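Zestbridge opens Folham handling laboratory to visitors

Folham, 2021-03-05

Zestbridge has welcomed its first outside visitors to the two-arm handling laboratory at its Folham site. The open day was arranged for packing firms, college staff and local residents, and followed the completion of fitting-out work in January. Visitors were received in small groups throughout the day, with 534 people registered in advance.

The laboratory was set up to study how robots may handle goods that do not keep a fixed shape. Bags, pouches and soft wrapping remain difficult for automated packing lines, where most equipment is designed for boxes, trays and bottles. The work is carried out jointly with Paulauskas, which supplies packing machinery to food and household goods producers.

Opening the day, Lahcen Fahmy, Director of the Folham site, thanked the staff who had prepared the demonstrations and set out the aims of the programme. "Our customers pack soft goods every day, and much of that work is still done by hand," he said. "We wish to show plainly what our equipment can do at present and where further work is needed."

The programme comprised 13 short demonstrations, each followed by time for questions. Chae-won Na, who leads the handling team, explained how the two arms are guided during a task and how each attempt is recorded for later study. The team has now recorded 1,192 attempts with soft packaging, and a summary of the findings will be made available to partner firms.

Guests from Konuvach, the regional training centre, also attended a separate session on technical careers. The centre intends to send two groups of trainees to Folham for supervised placements, during which they will learn to set up a work area, check grippers and keep accurate records of each trial.

The final demonstration concerned the handling of filled plastic bags. The arms work from opposite sides of a plain grey surface, and each carries a camera bracket above its gripper, whose fingers are black.

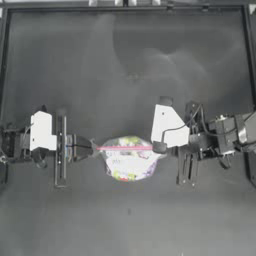
Despina Nistor remarked afterwards that a filled bag is a fair test for any gripper, as its contents shift each time it is touched, and asked that future open days allow packing firms to bring samples of their own products. Zestbridge has agreed to consider the request.

A further open day will be announced in due course. Firms and schools wishing to arrange a group visit are asked to write to the Visits Office at Zestbridge, Folham, stating the size of the group and any access requirements. Press enquiries should be addressed to Arnaldo Caldeira at the same office.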